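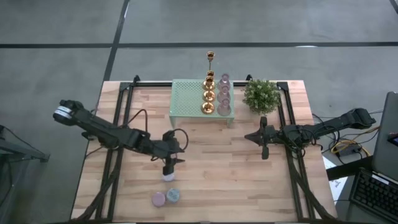 25 November 2022

Okay, tableware day. I'm writing this up while my tea is still drinkable, and Kulsoom, if you're reading this before I get in, please don't put the teal lid back in the drawer, I want it out where I can see it.

So the question left over from June was whether the mint riser is any good as the middle of a small table setting or whether we've just got used to it. I like it. I've always liked it. Fernanda thinks it looks like something for draining dishes (fair!) and wants to try a solid one in the same green. My feeling is that the little holes are what keep it from turning into a big slab of color at the back of the table, and with the stripes in the butcher block running underneath, a plain flat top might look heavy. We didn't settle it. We did agree that it stays at the back center for now, tableware up on top in two columns, because every time I slide it forward I lose the bit of open wood that makes the whole thing feel like a table and less like a shop shelf.

The gold candlestick is the real find. It came in the Ostska box with a lot of stuff I didn't care for, and I very nearly sent it back with the rest. It's tall enough to stand up past everything else on the riser and the stem is so thin that it doesn't block anything. Tried it with a candle first thing, an ivory one, and took the candle out again. It looked like a birthday. Without one, the cup at the top has a nice shape all by itself, and I'd rather leave it bare until we find something short and fat to sit in it. Note to self: ask Rugemalira if they still do the stubby ones, and what the minimum order is, because last time it was 16 and we used 3.

Round lids: pink and teal, down at the front, side by side. I went back and forth on this pair all morning. The pink is a dusty sort of mauve, very calm, and the teal is pale but has that patterned top, so it pulls your eye even though it's the quieter color. What works for me is having the teal slightly behind and to the right, so the pink gets to be first. When I had them dead level they looked like a pair of eyes and Fernanda couldn't stop laughing, so that was the end of that.

I'm less sure about anything white near them. The small white round piece goes okay with the mauve and does nothing at all for the teal. Might be a problem with the white and not the teal. The Fletberg whites are warmer than the Irnik ones and I keep mixing them up once they're out of the paper, so I've started penciling an F or an I on the wrapping. Please keep doing this, it's saved me twice already.

Money, since I'll be asked: we're at 1,419 for the season so far, with the Ostska return still to come off that. The solid riser would be extra. I'd say hold off until we've looked at the perforated one under the evening lights, when the holes may disappear anyway and then Fernanda and I can both stop arguing.

Wood top wants oiling. It's gone a bit thirsty toward the front and a light piece shows it up more than a dark one does. Leave it 2 days after oiling before anything with a felt bottom goes back on, remember the coaster business.

Still to do:
Find the second candlestick, if there was one (check the Ostska slip)
Evening light check on the riser
Teal with something gray next to it, haven't tried that at all
Kulsoom to dig out the linen samples, the plain ones, no fringe

Tea's cold. Going to look for that slip.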